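Accueil Atelier Kits Pièces détachées Tutoriels Contact

Wistaron — kit bras et main pour robot d'atelier

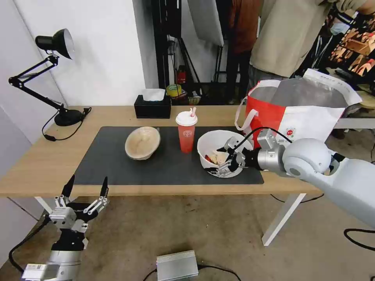

Main droite sur le bord du bol blanc, table d'essai avec tapis gris foncé.

Le Wistaron est un ensemble à monter soi-même, étudié dans l'atelier partagé de Plunden par Dexter Pennington. Il s'adresse à ceux qui ont déjà un buste ou un châssis et qui veulent y ajouter des bras capables de manipuler la vaisselle courante : bols, gobelets à couvercle, petits contenants en plastique.

Contenu du kit
Un bras articulé, droit ou gauche
Une main à plusieurs doigts, noir et argent
Un faisceau de câbles noirs
Une carte de commande Boateng
Visserie et notice de montage en français

Caractéristiques
Longueur du bras déplié : 700 mm
Ouverture maximale de la main : 70 mm
Référence bras droit : 1201
Prix de la paire, mains comprises : 2688 €

Montage
Comptez deux week-ends pour la paire si vous soudez vous-même les connecteurs. L'épaule se fixe en premier, puis le poignet, puis la main. Laissez du mou au câble qui passe au-dessus de la main : trop tendu, il limite la flexion des doigts. L'alimentation n'est pas fournie. Nous la posons au sol, à l'écart des pieds de la table.

Réglage de la prise
La prise par le bord est la plus simple à mettre au point pour un bol — doigts repliés par-dessus, bout des doigts à l'intérieur. Commencez avec un bol en plastique et un couple faible. Un tapis de bureau sous les objets les empêche de glisser pendant les essais. Les gobelets hauts demandent un réglage séparé, décrit à la fin de la notice.

Entretien
Les mains ne sont pas étanches. Essuyez les doigts avec un chiffon à peine humide, alimentation coupée, et vérifiez le serrage du poignet tous les mois.

Disponibilité
Les kits sont préparés à la commande chez Rurkau. Le bras gauche est livrable tout de suite, le droit sous trois semaines. Retrait possible à l'atelier sur rendez-vous.

Fiche mise à jour le 27 mars 2020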